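# Chapter 6: Who Pays When the Label Is Wrong?

I spent nine years behind the counter of an independent pharmacy before I ever taught a class, and the question I got most from students on placement was about mistakes. Their own, mostly! So I'm starting this chapter with one of mine.

It was a Friday, a little after five, and I had 148 items waiting. I picked up a repeat script, grabbed the right drug in the wrong strength, and stuck a perfectly correct label on it. The patient spotted it at home and called us (she was very nice about it, nicer than I'd have been). I swapped the box, said sorry, and then stood in the back wondering what I had to write down and who was going to read it.

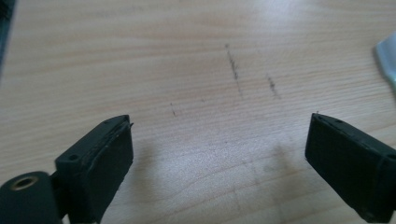
At Iverer, the small chain I worked for, you filled in a two-page form and it went into a binder. I don't think anyone opened that binder in my first three years. Later we moved to a reporting program called Pastell, and the number of reports went from 112 to 227 in a year. My manager panicked. I thought it was great news – people were finally telling us things!

Keep those two reactions in mind as you read, as the whole chapter sits between them. We'll look at:

- what counts as a dispensing error, and what counts as a near miss
- how error rates per 1,000 items are worked out, and where they mislead
- when a mistake becomes a legal matter
- the Nindosgate case study, which we'll come back to in Chapter 9

Before you go on, jot down the last mistake you made at work, any job at all, and who you told. You'll need it for the first exercise.

## 6.1 Errors and near misses

Let's start with the easier one. A near miss is a mistake that gets caught before the medicine reaches the patient.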